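Accueil | Critiques | Festivals | Entretiens | Archives | Contact

Tiltness, journée portes ouvertes : le studio se visite, le film se fait attendre

On entre chez Trota par l'ancien quai de chargement, et l'on comprend vite que la visite a été écrite comme une bande-annonce. Un couloir sombre, un rideau, puis la grande salle de tournage où la société prépare Tiltness, son premier long métrage après une série de courts que les festivals ont accueillis avec une indulgence dont je n'ai jamais bien saisi les raisons. Les 63 inscrits du matin avancent en file derrière une guide qui emploie le mot « immersion » avec un aplomb remarquable.

Le projet, tel que le résume le dossier remis à l'entrée, adapte Grecu, récit bref et sec sur un archiviste qui perd peu à peu l'usage des noms propres. Le livre tient par ce qu'il refuse de montrer. Le film, lui, montrera : 1,156 plans déjà dessinés (la virgule à l'anglaise est d'origine), épinglés sur le mur du fond comme autant de preuves de sérieux. J'en ai regardé une bonne part. Beaucoup de visages de profil, beaucoup de fenêtres, et une manière insistante de placer le héros au bord du vide chaque fois qu'il hésite. On craint le symbole, et on le rencontre dès la troisième rangée.

L'atelier de décoration est plus intéressant, sans doute parce qu'on y parle moins. La guide annonce environ 350 accessoires pour les seules séquences d'archives, répartis entre 12 décors. Je demande pourquoi un personnage qui oublie tout doit vivre au milieu de tant d'objets. On me répond que « la matière raconte ». Peut-être. Dans le livre, deux pages suffisaient.
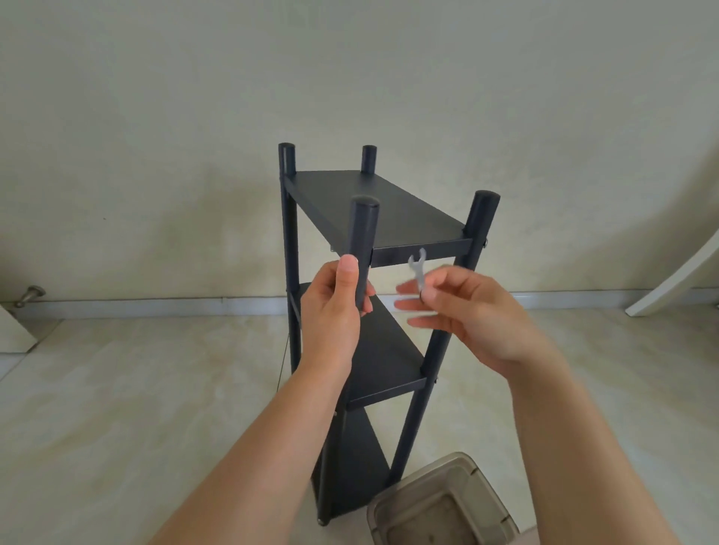 Une étagère en métal sombre, une petite clé plate à la main.

Après le déjeuner vient la projection d'un essai de quelques minutes. L'image, étalonnée chez Stundel, est superbe, et c'est bien ce qui m'inquiète. La lumière tombe sur l'acteur avec une telle déférence que l'on finit par regarder la lumière. Quand il cherche le nom de sa sœur, la caméra s'approche, la musique aussi, et l'oubli devient une épreuve élégante. La salle a applaudi. J'ai pensé à la phrase du récit où l'homme renonce, ferme son tiroir et va manger — rien de plus — et je me suis demandé où elle était passée.

À la discussion qui suivait, l'équipe a défendu une œuvre « universelle ». Une spectatrice a voulu savoir ce qu'il restait de la ville, si précise dans le texte, avec ses tramways et ses guichets. Le film se déroulera dans un lieu sans nom. Le mot est revenu quatre fois, comme un argument.

La sortie est prévue en décembre. On repart par la boutique, où l'affiche est déjà en vente.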